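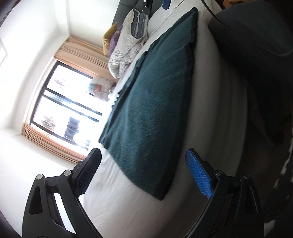

Figure 6. Bed-making station, seen past the open jaws of the hand-held gripper. A folded dark green blanket lies across the white sheet.

4.2 Open day at Braravwood

We took the hand-held gripper to the Braravwood open day in June and let visitors try the bed-making task themselves. Yutong Meng gave a short demonstration at the start of each session and then handed the tool over. Visitors could work on the blanket, the duvet or the pillows in any order. Each session lasted 16 minutes.

We kept 149 recordings from the day. Most visitors went for the blanket first (Figure 6). Many closed the jaws too early and picked up the sheet as well. The duvet took longer, and several people asked for a second tool so they could hold both corners. We did not offer one, as the Posance software reads a single gripper. These recordings are kept apart from the main set in Section 5.

Last updated: June
Shares 6 | Comments 0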